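Group 4: Anas Ouali, Hanne Koskela, Khadija Alaoui
Topic: what do students spend on small gifts and desk stuff

Survey went out in March. 108 sent, 96 came back wich is better than we hoped. Questions on price, where bought, who for. Keychains and bowls got their own category, too many answers to put under "other".
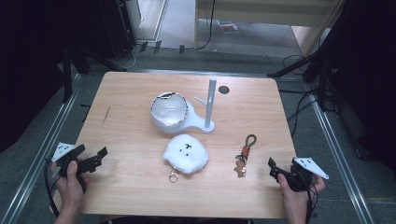
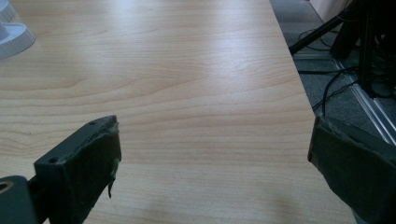

Total spend reported was 3,420 dollars. Most of it online, 19 people said they only buy from market stalls. Gifts for family came first, then for roomates. Still missing: the age split, Khadija has the sheet. Charts to be added before we hand in.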